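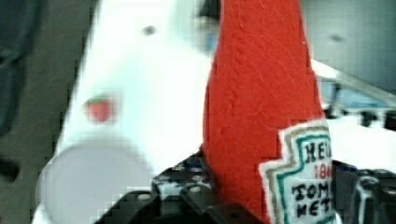

4. The open-day session

4.1 Setting and visitors

The demonstration took place in August, in the ground-floor room at Ivport that we normally use for teleoperation work. Doors opened mid-morning. Visitors came through in small groups, mostly families, plus a few engineers from Essien who wanted to see the Felus controller on something other than a bench test. We did not recruit anyone and did not screen anyone. Consent forms at the door, a short safety talk, then straight to the table.

The task was table tidying with toy food and kitchen items. We picked toy food for two reasons. People know what it is without being told, and when a soft bottle gets squeezed too hard it just gives a little. The second point matters more than it sounds. In the earlier lab trials (Section 3) we used rigid containers and lost a lot of time to force stops. A force stop in front of a crowd takes a while to explain and people wander off.

4.2 Procedure

Each group saw the same thing, or was meant to. First an operator showed one pick by hand control. Then a visitor named an item on the table and the policy was asked to fetch it. Requests were typed in by the operator, since the room was too loud for the microphone. If the arm made no progress the operator stopped it, reset and let the visitor pick again. We allowed up to 4 attempts per group, then moved on.

Wording was left to the visitors. That was the whole point of going public – in our own trials everyone on the team says "ketchup bottle" the same way every time. Visitors said "the red one", "the sauce", "that thing by the box". Yiran Lü kept the log and wrote down the phrasing as spoken, including the ones we could not use. 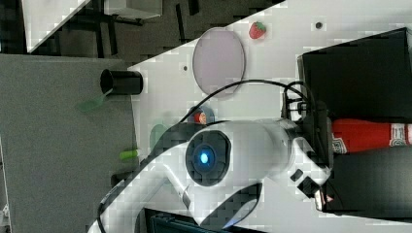 Figure 3. The arm at the demonstration table, with toy food and kitchen items (view rotated).

Items were not put back in fixed positions between groups. We had planned to do this, with marks for each object, but the changeover was too short and after the second group we gave up on it. So the layout drifted over the day, and items could sit close to the black boxes or to each other. For the analysis we treat starting layout as uncontroled. Readers who want matched layouts should use the lab data instead.

4.3 What we noted

Three remarks before the results, all from the log.

Color words did most of the work. With more than one red item in play, "the red one" is a poor request, yet visitors kept using it and expected the arm to know. Some pointed. The policy has no access to pointing, so teh operator had to ask again.

Soft items next to each other are hard. Felt bottles standing or leaning close together leave little room for the fingers, and contact with the neighbor is common. We count contact with a neighbor as a touch, not as a failure, as long as the requested item is the one lifted. Resau scoring does it differently, see Appendix B.

Speed. We ran the arm slower than in the lab and set the command timeout to 800 ms. Visitors found it slow. The Essien group asked for the normal speed and we declined – no barrier on the near side of the table.

Results for the session are reported apart from the lab trials and are not pooled with them anywhere in the paper.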